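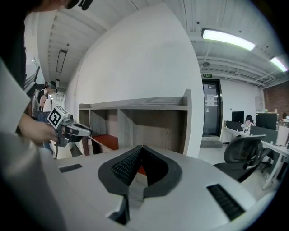

Upper floor at Arnach: open shelving unit with red cushion, and the office area to the right of the glass door.

Home | Our Work | Grants | Reports | Contact
Filed under: Workspace Improvement, Interim Reports

Arnach Upper Floor Refurbishment
Second progress report to the Magalhães Fund
Submitted by Silvana Sampaio, Project Manager, 21/09/2024

1. Period covered

This report covers the second stage of the grant, from the delivery of the shared furniture to the return of office staff to the upper floor. The first stage (electrical inspection and repainting) was reported separately and is not repeated, except where costs have been carried forward.

2. Work completed

The open shelving has been installed in front of the large white wall panel. The Fund will recall that the original plan placed closed lockers in this position. Following the consultation led by Daiane Nogueira, in which 41 members of staff took part, the lockers were replaced with a light wood-grain unit with open compartments. Respondents asked for somewhere to leave bags and shared materials during the day and considered that locked storage was already sufficient on the ground floor. The supplier, Jumero, accepted the change without a cancellation fee.

The lower shelf is intended to serve as occasional seating as well as storage. Cushions are being tried on it before a full set is ordered. Comments received so far concern the height of the shelf, which some staff find low, and the color, on which opinion is divided.

The office area beside the glass door is again in use. Desks are white, with black mesh chairs, in accordance with the schedule approved in the first stage. The existing fluorescent lighting and the corrugated ceiling with its exposed beams have been retained. Replacement of the ceiling was priced by Nodow and found to be outside the means of the present grant.

3. Work outstanding

The following items remain open:

– Permanent signage for the glass door. Notices are on paper for the time being. Wording has been agreed and the order will be placed in October.
– Labels for the shelving compartments. Osvaldo Nogueira is preparing a list by department.
– Storage in the corridor. The white cabinet at the far end will stay where it is until its contents have been sorted, and a decision on further cabinets will follow.
– Touching up of paintwork beside the stair railing.

4. Expenditure

Of the furniture allocation, 46 percent had been spent at the close of the period. The change from lockers to open shelving produced a saving of $1000, and we request the Fund's permission to transfer this sum to signage and cushions. Invoices have been checked by Przemysław Makowska and are available on request. Installation labor came to around 30 hours, slightly more than quoted – the additional time was spent leveling the shelving unit – and the difference has been met from our own budget.

5. Matters for the Fund's attention

Staff have asked whether conversation near the shelving will disturb colleagues at the desks. No formal complaint has been made. Alistair Carnegie will review the question with the office team once the new arrangement has been in use for a full month, and any proposal for screens would be submitted as a separate request.

We would be grateful for a reply on the proposed transfer before the signage order is placed. Correspondence should be addressed to Silvana Sampaio at the Arnach office.

Previous report | Next report | Back to Reports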